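Section 5: Sorting Utensils into Bins

This section covers setting up a row of bins and sorting a drawer's worth of utensils into them. It applies to the Skurnik bins supplied with the Plakow drawer kit. If you are using the wide bins from the older Nedelcu set, measure the drawer first as described in Section 2.

Before you start

Empty the drawer completely and take out any old liner. Wipe the inside with a damp cloth and leave it open until it is dry. Wash the bins by hand in warm water with a little dish soap, then dry them with a soft towel. Water tends to stay in the ribs on the floor of the bin, so turn each one upside down on a rack for a few minutes.

CAUTION: Do not put the bins in the dishwasher. High heat can warp the long sides, and a warped bin will not sit flat.

You will need a clear table next to the drawer or as close to it as you can manage. Sorting directly into the drawer is possible but slower, and small items get lost at the back.

Setting out the bins

1. Place three bins in a row along the far side of the table, open side up. Leave a gap between them so you can pick up one without knocking the next.

2. Turn the bins so that you can reach the handle cutouts on the short ends. The cutouts are for lifting and for pulling the bin forward once it is in the drawer.

3. Put all of the utensils on the table in front of the bins. Spread them out enough to see what you have.

4. Take out anything broken, rusted or loose at the handle and set it aside.

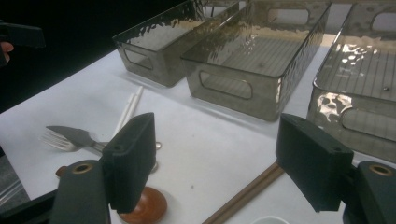 5. Decide what each bin is for before you fill any of them. Most households do well with one for eating utensils, one for cooking and serving tools, and one for small items such as peelers and bottle openers.

6. Lay the utensils in the bins one type at a time, all handles pointing the same way. Start with the type you have the most of.

7. Stop when a bin is filled to just below the rim. If a type does not fit, move it to a bin of its own.

NOTE: Long tools such as ladles and tongs may not lie flat. Lay them corner to corner, or keep them in a jar on the counter.

CAUTION: Keep sharp knives out of the bins. The sides are tinted but you can see through them, and people reach in without looking - use a knife block or blade covers instead.

Placing the bins in the drawer

1. Lift each bin by both ends. A full bin should not be carried by one cutout.

2. Set the bin you use most at the front of the drawer and the others behind or beside it.

3. Close the drawer slowly. If anything catches, take out the tallest item and try again.

4. Fill any gap wider than 2 inches with a Tedutport spacer strip, part 174. Press the strip down until it touches the drawer floor.

Care

Empty and wipe the bins every 28 days, or sooner if crumbs collect in the ribs. Use a soft brush for the textured rim. Scouring pads and powders leave scratches that do not come out.

Section revised 25 June 2018. Spacer strips ordered before July use the old clip and are covered in Section 8.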